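How does a robot learn to pick things up?

A page for readers aged 8 to 12

People learn to pick things up when they are very small. A baby grabs a spoon, drops it, and grabs it again. After a lot of tries the baby's brain has worked out how hard to squeeze. A robot has to learn this as well, and one way for it to learn is from examples.

What is an example?

An example is a record of one job being done once, from start to finish. "Pick up the packet and put it in the bin" is one job. If a person does it 30 times, that makes 30 examples. The computer program that studies the examples is called a learning system.

A learning system does not understand the job the way you do. It compares what the camera saw with how the hand moved. Then it looks for patterns that connect the two. When it has found good patterns, it can make a guess about a packet it has never met.

Who makes the examples?

People do. At the Hoshino workshop, Toshiko Amano and Malou Blöndal are collectors. A collector holds a gripper, a tool with two fingers that open and close, and does everyday jobs with it. A camera on the gripper records each job from close up.

The collectors use a gripper and leave their own fingers out of it for a simple reason. Your hand has five fingers and soft skin. The robot at the end of the project will have two hard fingers. Examples made with two hard fingers are easier for it to copy.

Why so many?

One example teaches very little. Suppose every packet in the examples was white. The system might decide that only white things should be picked up. This mistake is called overfitting, which means learning the examples too closely. To prevent it, collectors change things between tries:

the object (a different packet, a cup, a sock)
the place where it lies
the room
the light
the person holding the gripper

The Hoshino team planned 800 examples of tidying up wrappers, made in 23 different kitchens. Real kitchens are useful because they have other things in them. The system must learn to leave the bowls and the rice cooker alone.
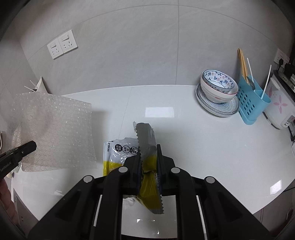
A snack packet held between the gripper's two saw-toothed fingers. Bubble wrap stands on the left of the counter.

Why are packets hard?

A wooden block keeps its shape when you squeeze it. A packet crinkles, twists and folds. It can also be shiny, and shiny things look different each time the light changes. Clear plastic is harder still, as the camera sees whatever is behind it.

What happens to bad examples?

Asuka Miyazaki checks the recordings in the afternoon. If the camera was covered or the job was not finished, she marks the recording and it is left out. In July she left out 168. Some drops are kept when the collector picks the object up again, so that the system has examples of putting a mistake right.

Words to know

Collector: a person who makes examples.
Gripper: a tool with fingers that open and close.
Learning system: a program that finds patterns in examples.
Overfitting: learning the examples too closely.

Try it yourself

Pick up an empty crisp packet using two wooden spoons, one in each hand. Do it ten times and move the packet each time. Write down what you changed and whether you dropped it. You have now collected ten examples.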